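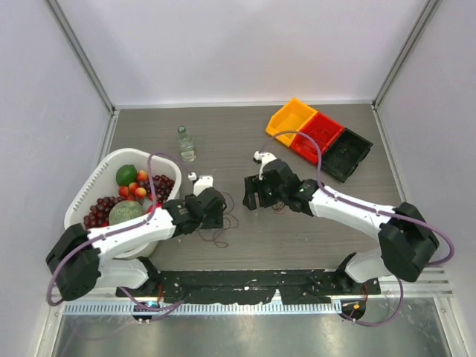 *Malalari bench, Kotian Hall, Stesham. Basket on the left, storage trays upper right.*

# Malalari open day set

Recordings from the two-arm bench that Bosteo ran for the public at the Stesham open day. The bench was teleoperated the whole time. Nothing in this release was produced by a trained policy, and the signage on the day said so, although plenty of people still asked.

Last edited April 8, 2025. See the changelog at the bottom before you mix this copy with an older one.

## What's in it

The set has 218 episodes. Of these, 50 were driven by visitors with a staff operator standing next to them, and the rest by our own operators. The two groups are kept apart in the index under `operator_type`, with the values `visitor` and `staff`. Please don't merge them without looking at a few of each first. Visitor episodes have long pauses, a fair bit of waving at family through the panel, and a lot of gripper opening and closing that has nothing to do with the task.

Every episode has:

- a video stream from a fixed camera
- joint positions for both arms
- commanded positions for both arms
- gripper opening, left and right
- a short text label for the task
- an outcome field (`done`, `partial`, `abandoned`)

The longest an episode can be is 180 seconds. The recorder stops there by itself, and a few visitor episodes end mid-reach for that reason. They're marked `abandoned` even where the person was plainly going to get there.

## The demonstration

The organisers asked for something people could follow from behind a rope without a commentary. We had been working on tangled items for a while — picking up a loose bundle from the table, passing it from one gripper to the other if needed, and dropping it into one of the coloured trays. It reads well from a distance. The tray is a clear target and everyone understands when a bundle has been dropped.

The difficulty is less obvious to an audience. A tangled bundle doesn't have a fixed shape, so the operator can't learn one grasp and repeat it. Close the fingers too high and you pull up a few strands and leave the rest behind. Go too low and the fingertips catch the tabletop. Then there's letting go, and that's where most of the time went. A strand will hang on to a finger after the gripper opens, and the operator has to lower the arm, wiggle it against the tray wall and try again.

The fruit basket and the small glass bottle aren't part of the task. They stay on the bench as obstacles and as clutter for anyone training a vision model. The left arm works over and beside the basket, which limits how low the forearm can go on that side. Operators learned to come in from higher up.

## Task labels

The label strings are plain English and were typed by whoever was at the keyboard, then cleaned up afterwards. There are four:

| label | meaning |
|---|---|
| `bundle_to_tray` | one arm picks a bundle from the table and places it in a tray |
| `handover_to_tray` | as above, with a pass between the two grippers |
| `tray_to_table` | bundle taken out of a tray and put down on the table |
| `free_drive` | no task, operator getting used to the controls |

`tray_to_table` came about by accident. We were resetting the bench by hand between turns, and a kid at the front wanted to know why the robot didn't tidy up after itself. Fair question. From then on the staff operators did the reset with the arms whenever the queue was short, and recorded it.

`free_drive` is mostly visitors. It's useful if you want to look at how new operators move, and not much use for anything else.

## Handovers
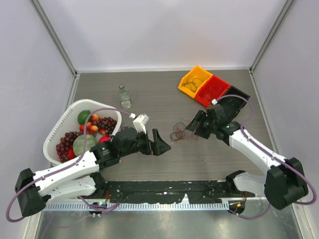
The handover was the part people wanted to see, and it's the part we'd most like other groups to look at. With the arms mounted at the near edge of the table, they meet in the middle with not much room to spare. Each operator uses a separate controller, so two people have to agree on who moves and who waits. Staff pairs settled into a habit where the receiving side parks with the jaws open and the giving side does all the travelling. Visitor pairs usually both moved at once.

We tried calling it out loud ("holding", "ready", "take it") and this helped quite a bit. There's no audio in the release, so you won't hear any of that. If you see both arms go still for a moment before a pass, that's likely the pair talking.

The usual failures, for anyone planning to filter:

- The receiver closes on one or two strands and the bundle stretches between the arms.
- The giver opens early and the bundle falls. Most operators picked it up from the table and carried on, so the outcome can still be `done`.
- The wrists get too close and the software stop cuts in. These have `stop_event: true` in the metadata. The recording continues through the stop.

## Setup notes

The bench travelled to Stesham on its own base, with the walls off, and was put back together in Kotian Hall the evening before. Camera and arms were calibrated that night. We checked the calibration again in the morning and found it had shifted slightly, so the files use the morning values. The evening values are in `calib/old` in case someone wants them.

Lighting was whatever the hall had, plus daylight from the high windows. It changes through the day. Nothing has been corrected for colour or exposure, and we'd rather leave that to you.

Between turns the trays and bundles were put back by eye. Positions drift from one episode to the next, the number of trays on the bench isn't always the same, and sometimes a tray sits at a different angle. We didn't tape marks on the table. For a public demo that was fine, and it gives some variety to the data, but you can't assume a known tray location. The index field `tray_layout` is a rough code for the layout at the start of an episode and was filled in from the video afterwards.

Cables are routed from the wrists back to the bases with a good deal of slack. They move through the picture and will sometimes cover part of the table. We left those episodes in.

## How the day ran

Doors opened mid-morning and the first hour was quiet, mostly staff from the other stalls wandering over with their coffee. The bulk of the staff episodes come from that hour and from the lunch break. After lunch the queue went out past the neighbouring stall and we cut turns down to one task each.

Visitors signed a short form before driving. Anyone under 16 needed a parent or guardian to sign as well. The form covered arm motion and bench video only. The camera faces the work surface, and we reviewed every episode for faces or hands that came over the wall. Where we found any, the episode was removed. Requests to have an episode taken out can still be made through the contact address on the form, using the turn number printed on the slip.

Questions we were asked most, in case you're running something similar:

- *Is it doing that by itself?* No. We moved the operator chairs further forward after lunch so people could see them.
- *Could it pick up the fruit?* We don't have recordings of that. It wasn't set up as a task, and we stuck to the plan.
- *What happens if you crash it?* The software stop holds both arms until an operator clears it.
- *How long does it take to learn?* Most visitors could place a bundle by the end of a turn. Handovers took staff a few weeks to do comfortably.

## Files

```
malalari/
 index.csv
 episodes/
 <episode_id>/
 video.mp4
 state.parquet
 command.parquet
 meta.json
 calib/
 current/
 old/
 LICENCE.txt
```

State and command files share a clock. Video has its own timestamps, listed in `meta.json`, and you need to line them up yourself. A small script that does this is in the tools repository. Be aware that it drops the first few video frames of each episode.

## Known problems

- Gripper opening on the right arm reads slightly above zero when fully closed. The offset is constant across the day.
- Some labels say `bundle_to_tray` where the video shows a handover. We fixed the ones we noticed.
- `partial` was used loosely by different people. Treat it as a hint.
- A bundle with a few strands hanging over the tray edge was counted as `done` if the gripper had let go.

## Use

Free for research and teaching under the terms in `LICENCE.txt`. If you publish with it, cite it as the Malalari open day set, Bosteo, and mention whether you used the visitor episodes. We don't recommend it as the only source for training a policy. The set is small, it covers one bench in one hall, and the operators vary a lot.

## Changelog

- **Current copy:** gripper offset documented, `tray_layout` added to the index, three label corrections.
- **Previous copy:** removed episodes with hands in view, split `operator_type` into its own column.
- **First copy:** internal only. If you have this one, please delete it and download again.

The next public session is planned for August, again at Kotian Hall. Recordings from it will go in a separate folder with their own index.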